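The Quiet Return of the Soap-Finished Floor

By Rungnapa Boonyarit
February 19, 2019

The first thing Tapio Valtonen does when he walks into a house is take off his shoes. The second is to stand very still for a moment in his socks. He says he can tell more about a wood floor through his feet than through his eyes, and after spending several days following him from job to job, I believe him completely.

Valtonen finishes floors with soap. Plain soap flakes, dissolved in hot water, left to cool to something like thin yogurt and worked into bare boards with a cloth. There is no varnish or polyurethane in it, and no tin of anything with a warning label. It is an old way of doing things, and I came to it as a skeptic who had spent two weekends of her life on her knees with a rented sander, followed by a gloss coat I hated by the next spring.

"People think it can't be enough," he told me, stirring a bucket on the back steps of a house in the Saliba neighborhood. "Then they walk on it."

And it really is something to walk on! A soaped floor has almost no shine. It feels dry and a little silky, closer to a well-washed cotton sheet than to furniture. Pale woods love it. Ash, maple, pine and white oak all keep the color they had when they left the saw, or close to it, where oil would turn them amber.

Valtonen learned the method from an aunt and then spent years not using it, because his customers wanted gloss. He went out on his own with a small workshop called Kasen, and for a long while the soap jobs were a sideline he squeezed in between the regular ones. Now they're most of what he does.

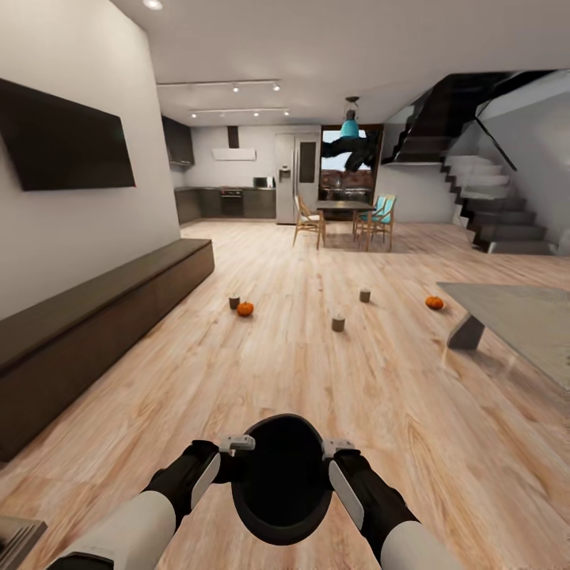 What changed? Partly taste. Open-plan houses put one floor on show from the front door to the back windows, and a hard shine over that much wood bounces light everywhere. A matte floor calms the whole place down. But I think the bigger change is that people have started to like the idea of looking after something a little at a time.

Napaporn Srithong is a good case. She and her husband bought a narrow two-story house with pine boards hidden under carpet, and the boards were a mess — tack holes, old paint drips, a dark stain by the stairs that never came out. Valtonen sanded them once and gave them four coats of soap over a couple of days. That was last July. Since then she has washed them every other week with a weaker mix of the same soap, and she swears they look better now than when he left.

"I used to be afraid of my floor," she said. "In the old place I'd see a scratch and feel sick. Now I get a scratch and I rub some soap on it and go make dinner."

I should be fair about the downsides, and so is Valtonen, who talks at least as many people out of the treatment as into it. Soap doesn't seal wood. Red wine left overnight will leave a mark, and so will a wet iron pan. Dark woods can end up with a cloudy, whitish look that most people don't care for. The grain lifts a bit after the first coats and needs a light rub with fine paper, and if you skip that step the floor feels fuzzy underfoot. Kitchens are possible, but you have to be the kind of household that wipes things up.

Waraporn Jaidee, who sells lumber and flooring at Stesten, puts it more bluntly. She asks her customers how often they mop. If they laugh, she shows them the lacquered samples.

Still, the ones who don't laugh seem to fall hard for it. At Stesten I met a man buying flakes for a staircase, a workbench and, he admitted, a set of wooden spoons. Jaidee keeps a test board by the register, half soaped and half bare, 224 washes old according to the pencil marks on the back. The bare side is gray and rough. The soaped side is so smooth that I kept going back to touch it while she was trying to ring people up.

I asked Valtonen for the simplest version, for someone who wants to try it on a small piece before trusting it with a room. He suggested a cutting board or a stool in a pale wood. Stir a handful of pure soap flakes (no perfume, no added oils) into a quart of very hot water, and let it stand until it thickens. Wipe it on generously, wait a few minutes, wipe off what hasn't soaked in. Let it dry fully, sand lightly with the grain, and do it again. Stop when you like how it feels.

I did a stool. Then I did the other stool, and the windowsill over the sink, and last week I pulled up a corner of the hall carpet to see what was under there. Maple, I think. I've already bought the flakes.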